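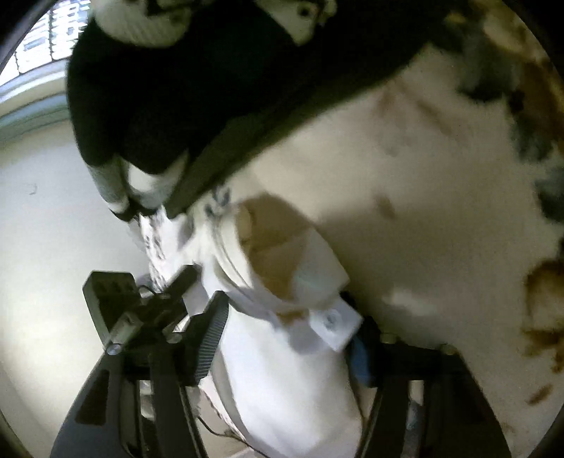
Teaching by Hand

Jernik began its soft goods trials with a remote-controlled arm. An operator sat at a console, watched two screens and steered the gripper with a pair of handles. The method works well for boxes. With cloth and bags it was slow, and operators complained that they could not feel when the material began to slip.

In January 2021 the company moved most of the work to a hand-held gripper. The operator carries the tool to the table and does the job directly, while a wide-angle camera on the tool records what lies between the fingers. Software from Remier recovers the path of the tool from the video, along with the opening of the fingers, and a robot arm is later trained on the result.

The difference in pace is large. A bag task that took 47 seconds by remote control takes 4 by hand. The first set ran to 4000 demonstrations, recorded on 2 tools.

Soft items remain the hard case. A white bag with a loose rim offers few fixed points to grip, and its outline changes each time it is touched. Printed strips and tags blur at close range, so the software cannot rely on reading them. Hämäläinen, which supplies the finger pads, is testing a ridge with closer spacing.

Remote control has been kept for one purpose. When the trained arm fails, an operator takes over from the console and the correction is added to the set. Fasadier, the packing firm that will host the first installation, expects to need this daily until April.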